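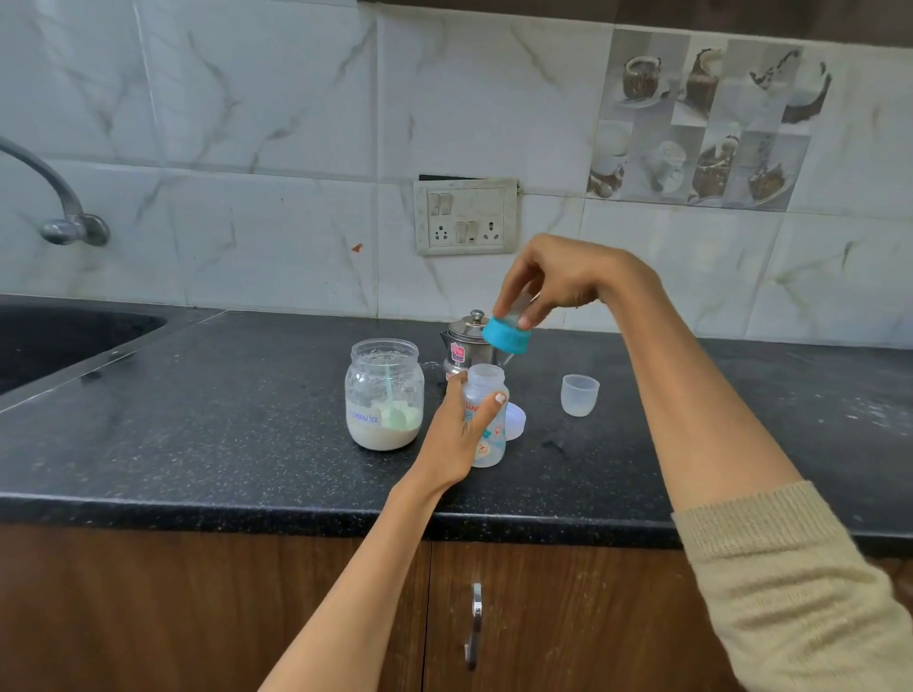

## 4.2 Bottle preparation at Weerakoon

Weerakoon, a home childcare agency, was the second of our 2 sites. Its managers had bought Plaren, a dosing machine that mixes formula at the press of a button, and they expected it to free up staff time. We doubt that it did. Of the 200 feeds in our log, 179 were still made by hand, with a kettle, a jar and a scoop, as in Figure 3.
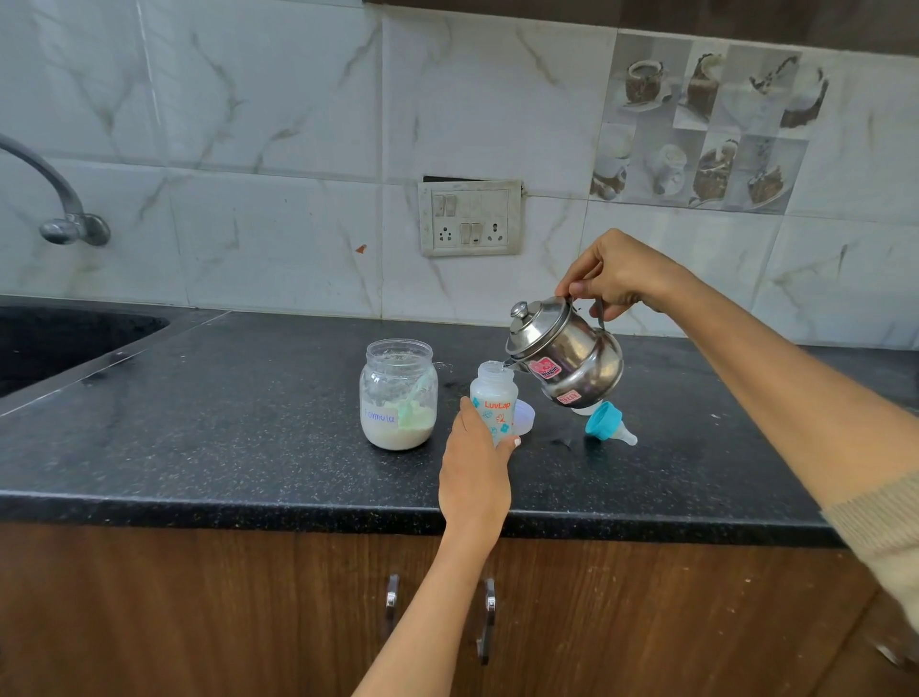
*Page last changed: 13/12/2022*

**Figure 3.** Hand preparation in a home kitchen. Water is poured from a small steel teapot while the other hand steadies the bottle; the jar of formula stands open on the counter.

The vendor's account treats pouring and scooping as the whole job. Workers described it differently. They also took rings apart, looked over nipples, wiped counters and kept an eye on the child. Plaren took over the pour and the scoop, then added a tank to rinse, a funnel to clear and an app, Juseo, which wanted every feed confirmed. Nimal Rathnayake, who trained staff on the machine in August, told us that most questions he got were about the app.

We are also wary of the claim that the machine is more exact. It may be. The agency had no record of errors from before it arrived, so there is nothing to set the new figures against.

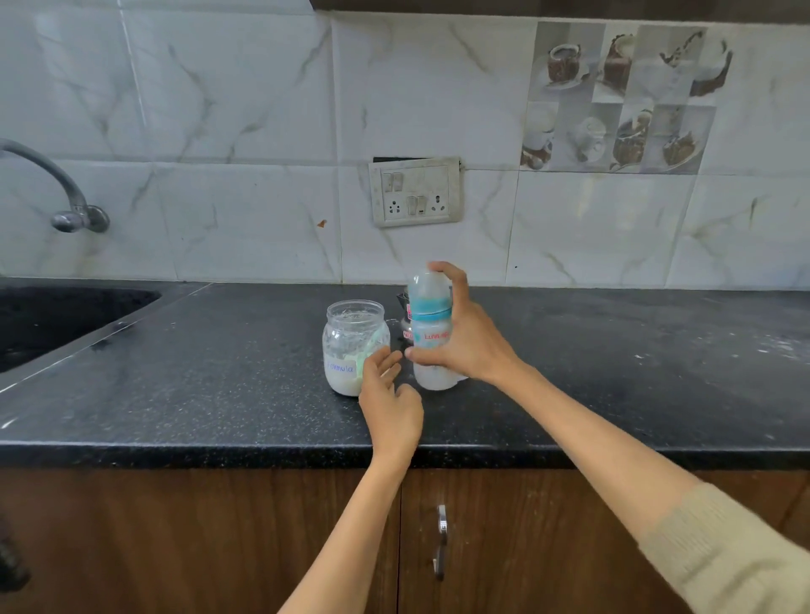

## 4.3 Who carries the extra work

Cleaning time was unpaid under the old contract and stayed unpaid under the new one. Shafiq Pramanik, who drew up the rota, put it at roughly 125 minutes a week per worker. The agency's savings estimate leaves it out.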